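Gredton Depot Handbook
Section 4: Setting up the Valanen tachograph download point 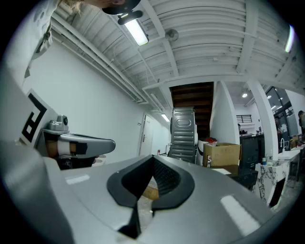 Silver-grey housing with its black V-shaped recess; second unit to the left, held by its handle.

4.1 Before you start

The Valanen download point lives on the wall of the drivers' room, between the kettle and the key cabinet. It reads driver cards and passes the files to Jara, the office program that turns them into reports and, now and then, into awkward conversations. Set aside a quiet spell for the job. Shift change is not one.

You will need:
The Valanen unit and its mains lead
The network cable from the box
One company card, in date
The depot code, from Mercedes Huaranga in the traffic office
A driver card to test with, preferably attached to a willing driver

NOTE: The company card is the one with the depot's name on it. The fuel card fits the slot just as well and will achieve nothing.

4.2 Fixing and connecting

1. Hold the wall bracket at chest height and mark the two screw holes.
2. Check for cables behind the plaster. The lighting circuit runs along that wall, at a height known only to the electrician who put it there.
3. Drill, plug and screw the bracket in place, then hang the unit and press down until it clicks.
4. Plug the network cable into the left-hand socket on the underside. The right-hand socket is for the printer we decided against.
5. Connect the mains lead and switch on. The light shows amber while the unit starts, then green.

CAUTION: Do not run the mains lead behind the kettle. We have had this discussion.

4.3 Registering the depot

1. Press and hold Menu until the language list appears. Choose English. If you overshoot, keep pressing; the list goes round again.
2. Insert the company card, chip first and facing up.
3. Type the depot code and press OK.
4. Set the clock to UTC. It will look wrong all summer. Leave it alone — tachographs work in UTC, and a download point that disagrees with them produces reports of great imagination.
5. Wait for "Depot registered", then take out the company card and return it to the key cabinet. Your shirt pocket does not count as the key cabinet.

4.4 Testing with a driver card

1. Insert the driver card. The screen shows the driver's name and a progress bar.
2. Leave the card where it is until the bar fills and you hear two beeps. One beep means the card was read but the file has not been sent.
3. In Jara, open Incoming and look for the driver's name. Press Refresh before you decide it has failed.
4. Open the file and compare the last recorded shift with the driver's own account of it. Small differences are normal. Large ones should go to Kai-wen Fung.

NOTE: The unit stores 600 files if the network is down. They send themselves when the connection comes back, so please don't ask everyone to download again.

4.5 Reminders

1. In Jara, go to Drivers, then Reminders.
2. Set the card reminder well inside the legal limit. The depot setting is weekly.
3. Tick "Show on unit" so that drivers see the message when they insert a card.
4. Leave "Play sound" unticked. Jhonatan Palomino's desk is on the other side of that wall.

4.6 If something goes wrong

Red light, steady: no network. Check the cable is in the left-hand socket, and see 4.2, step 4.
Red light, flashing: the company card has expired. Ask Socorro Betancur to order a new one, and ask nicely, as the form is long.
"Card not recognised": wipe the chip with a dry cloth and try again. Cards that have spent the winter on a dashboard may need replacing.
Screen blank, kettle working: check the switch on the unit's own socket.
Screen blank, kettle not working: this is a matter for the electrician, and is likely to be treated by everyone else as the greater emergency.

Vehicle unit downloads use the Nedus lead and are covered in Section 5.

Section last revised 03/05/2026. Corrections to Dayana Espinoza, in writing, with the step number.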